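Workshop notebook, Friday, August 20, 2021
Table dressing, small square table by the bench

Picking this up where I left off before lunch, because the morning went on labels and I never got to the nice part. The Grullberg order needs a setting sheet for the small table, meaning one page that anyone on the floor can follow to lay it out the same way every time, and I had promised myself I would stop writing those from memory. So I cleared everything off the white table, wiped it down twice (the first cloth left lint all over it) and started again with only the things that are supposed to live there.

The basket is the piece I keep changing my mind about. I love it, I really do, it has that light tan color that makes a plain white tabletop look like somebody lives with it, and the woven dividers mean small things stay where you put them. But it is a bossy object! Wherever it goes, everything else has to arrange itself around it. I tried it in the corner first and it looked like it was waiting for a bus. Moved it toward the middle, up at the far side, and it settled down right away. I'm leaving it there for now.

The tissue cover is wicker too and came in with the Hamann lot, item 457 on their sheet. The color is close enough to the basket that from a few steps back I take them for a set. Up close the weave is a touch tighter, and I've decided I don't mind. The small black tie on it is the weak point. On the February batch the ties worked loose after a few weeks of handling, and I ended up restitching a whole shelf of them in the evenings, which I would rather not do again. Please, whoever handles this one, lift it by the sides and let the tie hang.

Then the tissues themselves. We had always used the flat boxes, and the new refills from Doltitz come as a cube, so the question for this afternoon was how the cube gets from table to cover without turning into a crumpled mess. My notes so far: lay the cover on its side first, next to the basket. Pick up the cube low and keep it close to the table on the way across. If you squeeze hard the corners go soft and then the thing never looks crisp again, no matter how you fuss with it. Stand the cover up last and pull the first sheet through the slot.

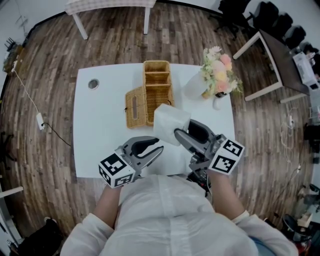 Inier workshop notebook | table dressing | entry by the afternoon bench

The cube is just off the tabletop at this point, with the cover already on its side against the left of the basket. I'm happy with that spacing. There is enough room to work between the cover and the vase, and I wouldn't want the flowers any nearer, as the bouquet is wider than you'd guess and sleeves do catch on it.

About those flowers: pale pink, peach, cream and yellow, all artificial, and I was ready to dislike them. They've won me over. The peach picks up the warmth of the wicker and the white vase keeps it all from getting too sweet. I did wonder about swapping in something taller, but then you can't see over it when you're sitting down, and people do like to see each other. The little white cup stays tucked in at the foot of the vase. It isn't on the original list, so I've penciled it in.

Still to do: measure the basket properly for the sheet, find out whether the 44 covers left on order all have the black tie, and get felt dots for the vase.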